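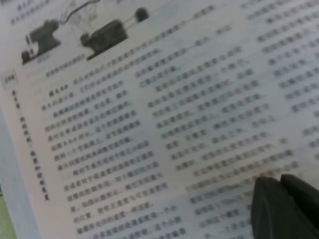 Fotini Vasilakis me escribió que un manual de mecánica en chino sirve de poco a quien no lee chino, y que con el mismo dinero yo podía comprar dos en español. Le contesté que esperase a mi reseña. La he tardado en escribir, porque quería primero pasar por el libro entero y no solamente por las páginas bonitas.

Lo compré en Dakosley, una tienda por internet de libros usados y restos de edición. En el anuncio lo llamaban «manual ilustrado de mecanismos y aparatos», sin más explicación, y así lo llamo yo también. Tiene 449 páginas, tapa blanda, y está dividido en 8 capítulos. El envío fue correcto, aunque el cartón venía demasiado justo y una esquina de la cubierta llegó doblada. He puesto el libro debajo de dos diccionarios durante una semana y la esquina está mejor, pero no perfecta.

Mi nivel de chino es bajo. Estudié tres años, conozco los caracteres de uso diario y bastantes palabras de taller, porque reparo máquinas de coser y otros aparatos pequeños. Leo una página de texto seguido en una hora, con diccionario. Los pies de las figuras, en cambio, los leo casi siempre sin ayuda, y esto fue para mí la sorpresa buena: son cortos, repiten las mismas palabras y después de dos capítulos uno ya los espera. Para aprender vocabulario técnico me han servido más que el curso Kumodholm, que es caro y enseña a pedir habitaciones de hotel.

Las ilustraciones son de dos tipos. Hay dibujos de línea, muy limpios, donde se entiende qué pieza empuja a cuál, y hay figuras en gris, más oscuras, donde los aparatos se ven como un bulto negro y se pierde el detalle. Con estas últimas no estoy contento. Si la figura enseña una unión entre dos barras, necesito ver la unión. Sospecho que muchas vienen de láminas más antiguas (una lleva la fecha 1910 en el pie) y que fueron reproducidas sin mucho cuidado.

El texto es muy denso. La letra es pequeña, los márgenes son los justos, y por la noche, con la lámpara de la cocina, me canso pronto. Me gusta el recuadro con el número de página en el margen – parece una tontería, pero cuando se busca una figura desde el índice se agradece mucho.

Ahora el papel, que es lo que más me preguntan. Es fino y se curva fácilmente. Cuando paso deprisa las hojas, se levantan y se enrollan un poco hacia el lomo, y hay que acompañarlas con la mano.

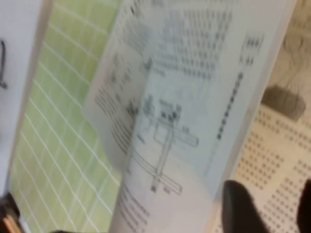 Yo tengo el mismo manual desde noviembre y a mí el papel no me molesta nada, lo que me molesta es el índice, que manda a figuras equivocadas en todo el capítulo cinco. Glykeria Tsakiris

Gracias, Glykeria. Copio tu comentario dentro de la reseña porque tienes razón y yo no lo había visto. He comprobado el capítulo cinco y encontré cuatro errores. En los otros capítulos no he encontrado ninguno, pero tampoco he mirado todas las entradas.

Sobre la encuadernación puedo decir que aguanta. Abierto por la mitad se queda plano sobre la mesa, y esto en un volumen grueso de tapa blanda no es lo normal. En las primeras páginas y en las últimas se cierra solo, y allí utilizo una regla de metal. Después de bastantes semanas de uso no se ha soltado ninguna hoja. Mi otro manual, el de Treso, perdió el primer cuaderno en un mes.

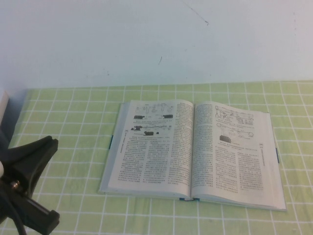

El manual abierto, con figuras en las dos páginas.

Una advertencia para quien quiera construir algo a partir de los dibujos: en muchos faltan las medidas. Las proporciones parecen buenas, y copié una palanca con éxito, pero para un trabajo serio hace falta otro libro al lado. Tampoco hay lista de materiales, ni ejercicios.

¿Lo recomiendo? A una persona que estudia chino y tiene cariño por las máquinas, sí, sin duda. A quien busca solamente mecánica, le recomiendo antes uno en su idioma, y en esto doy la razón a Fotini. El precio me pareció justo para un libro usado; nuevo no lo he encontrado en ninguna parte.

Puntos a favor: dibujos de línea claros, pies de figura fáciles, se abre bien.
Puntos en contra: figuras grises oscuras, letra pequeña, índice con errores, papel que se curva.

Mi nota es un siete. Si alguien conoce una edición con las láminas mejor impresas, le pido que me lo diga en los comentarios, también si es de segunda mano.

Reseña publicada el 13/08/2022 por Aliki Alexiou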